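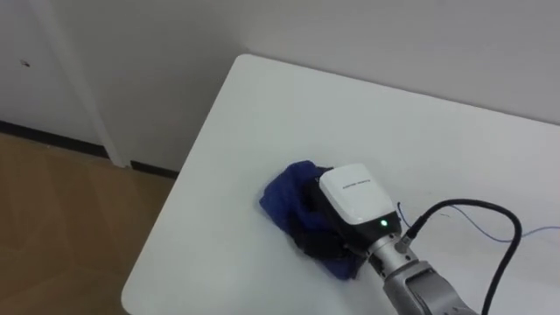
Eluned Lougher asked me last week whether you can get old wax crayon off a painted table without taking the paint with it, and whether she should just give up and buy an oilcloth. You can, Eluned, and please don't buy the oilcloth yet!

Crafts > Cleaning Up After > Tables and worktops

I've had a white table in every place I've lived since college, and I've made all the mistakes you can make with one. I used a scouring cream on the first and ended up with a dull patch the shape of Portugal. So what follows is the gentle way round, and it does for crayon, felt tip, the grey scuffs you get from dragging pans and pots about, and most dried-on glue.

What you need

A bowl of warm water, washing-up liquid, two soft cloths (old T-shirts are perfect), bicarbonate of soda, a bit of cooking oil and an old bank card. A hairdryer is handy for the crayon but you can manage without.

Start with a plain wash

I know, I know. But half of what looks like a stain is just grime sitting on top, and if you rub at it dry you grind it in. Wash the whole top with warm soapy water, rinse the cloth, go over it again and dry it properly. Then look at it sideways with the light coming across, and you'll see what's left.

Crayon

Warm the mark with the hairdryer on low for 15 seconds, keeping it moving. Wipe straight away with a dry cloth. Most of the wax comes up in one go, which is very satisfying, and then you're left with a faint coloured ghost. Leave that for the bicarb.

If it's a big lump of crayon, lift it first with the edge of the bank card, held nearly flat. Never a knife. Ilir Nedeljković swears by a plastic dough scraper and I must say it's a lovely thing for this, I just can't ever find mine.

Scuffs and ghosts

Mix bicarb with a few drops of water until it's like toothpaste. Dab it on, leave it for 4 minutes, then rub in small circles with hardly any pressure. Wipe, look, do it again if you need to. I'd sooner do three soft goes than one hard one. Try it on the underside or somewhere near a leg first, especially if the paint is glossy, as bicarb can take the shine down a touch.

Sticky labels and glue

Cooking oil! Rub a little over the sticky bit, go and have a cup of tea, come back and push it off with the card. Wash with soapy water afterwards or you'll have a greasy ring that collects every crumb in the house.

Felt tip

Washable ones come off with the first wash. Permanent ones are a pain. A dab of surgical spirit on a cotton bud works, but it can soften some paints, so test it, keep the window open and stop the minute you see white on the bud.

Once it's clean I leave mine bare overnight before putting anything back on it. Eluned, let me know how you get on with the purple.

Related

Getting candle wax out of a tablecloth
Which paint for a kitchen table?
Ring marks on bare wood
Cleaning painted chairs (the fiddly bits)
Oilcloth: how to fold it without creases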